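Sausages on sticks, and other things I cooked in a kitchen with no pans

Quick one tonight because I have to be up early and the kettle is in a box somewhere. I think it's in the box marked BATHROOM. Don't ask.

So we moved. Most of you know that already from my complaining. The new place is in Lelthorpe, top floor, kitchen the size of a closet but with a proper window, and a table that came with it. Big brown thing. Sort of taupe if you're being fancy. The last people left it behind, I suppose to save carrying it down the stairs, and I was all set to hate it and now I eat every meal at it. Marks on it here and there. I've had a go with dish soap, then baking soda, then dish soap again. Some came off. The others live here now.

The van was late, obviously. We used Trasitz, and the two guys were lovely, very careful with the mirror, less careful with the box of spices. I have cumin in my winter hat. Everything got upstairs by 3 in the afternoon and then I had the bright idea of inviting people over for food that same week. To a kitchen where I could find one knife, a baking sheet, a stack of white plates and a jar of wooden skewers. No pans. The pans turned up later, under the duvet, long after I needed them.

Mizanur Munshi from my old building had already said yes and was bringing his kids, so canceling was out. Kids like sausages. I like sausages. There were skewers. That was the whole plan.

How I did them, for anyone who wants it:

Get the red ones, the fat kind with a shiny skin. I got mine at Milošević, the little grocery on the corner by the bus stop, where they sell them loose from the counter. The lady asked how many, I panicked and said 15. Far too many for the people coming. I ate cold sausage for days.

Soak the skewers first. I used the sink as I had no bowl. Half an hour or so, while you look for the baking sheet you had in your hand a minute ago.

Push the skewer in lengthwise, from the end, slowly. Twist as you go. If you shove it, it comes out the side and you have to start over, and then there's a hole where all the juice runs out. I wrecked 2 before I got the feel for it. Leave plenty of stick poking out for small hands to hold, more than you think you need. And tell the small hands about the pointy end.

Oven fairly hot. My oven has no numbers left on the dial so I can't help you there, I went for "a bit past halfway." Turn them once. They're done when the skin goes tight and they start to spit. First batch I took out early like a coward and put back in. Second batch I forgot about while showing someone the window, and those were the best ones, a little dark down one side. Of course.

Sauces: ketchup, mustard, and a mix of plain yogurt with garlic and whatever herb I could reach. The yogurt one went first, which annoyed me a bit as it took me one minute and I'd spent ages grating an onion for a relish that got left completely alone. Relish is in the fridge if anyone wants it. It's good! It just looks bad.

Bread was from the supermarket. I'm not going to pretend otherwise.
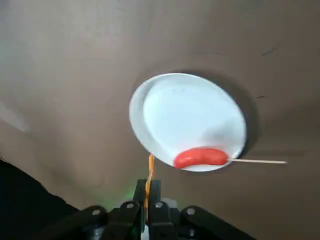
Anyway the serving. I'd planned one big platter in the middle with everything fanned out, very impressive, but the platter is also in a box so it was a plate each and come and get it. Better that way I think. The kids took theirs to the window sill and stood there eating like little pigeons. The grownups hung around the table and picked. We had four chairs and more people than that, so there was a lot of leaning. Mizanur leaned on the stack of flat boxes by the door and went straight through the top one, slow motion, still holding his skewer up in the air. Sausage survived. He's fine.

One thing I'd do diferently is napkins. I had none. We used a roll of paper towels and then, when that was gone, a tea towel that will never be the same again. Mustard is forever. Also a jar or mug for the used sticks, otherwise they roll off onto the floor and you find them later with your foot.

And a white plate shows everything, so if you're serving somebody you want to impress, maybe wipe the rim. I didn't. They were not people I need to impress.

What else. The washing up took no time at all — plates, the baking sheet, the one knife. I could get used to cooking like this. There's something nice about having hardly anything out. In the old kitchen I had every surface covered, the mixer, the bread bin, that horrible fruit stand, and I'd have to clear a space before I could chop a carrot. Now I've got the table. I'm in two minds about unpacking the rest. The fruit stand is definitely going. If anybody local wants it, come and take it, it's by the door next to the broken box.

Cost me next to nothing too, if you don't count the taxi I took to Hodau and back for the yogurt, when there was yogurt at Milošević all along, on the bottom shelf, behind the milk. I didn't look. I was in a state.

Somebody asked in the comments last time whether I'd put up the bean soup recipe, yes, I will, once I have a pot I can get at. And to the person who asked about the curtains, they don't fit. They're about a foot too short and I've hung them anyway. They look like pants on a kid who's had a growth spurt.

Next up is the shelf over the stove, which is held on with one screw and a lot of paint. I've bought brackets. I've not bought a drill. My brother has one and says he'll bring it over some time in June, so until then nothing heavier than teabags goes up there.

Right, bed. Still need to find the pillowcases, I'm sleeping on a folded sweater. If you make the sausages let me know what you dip them in, and if it's the onion relish please say so loudly.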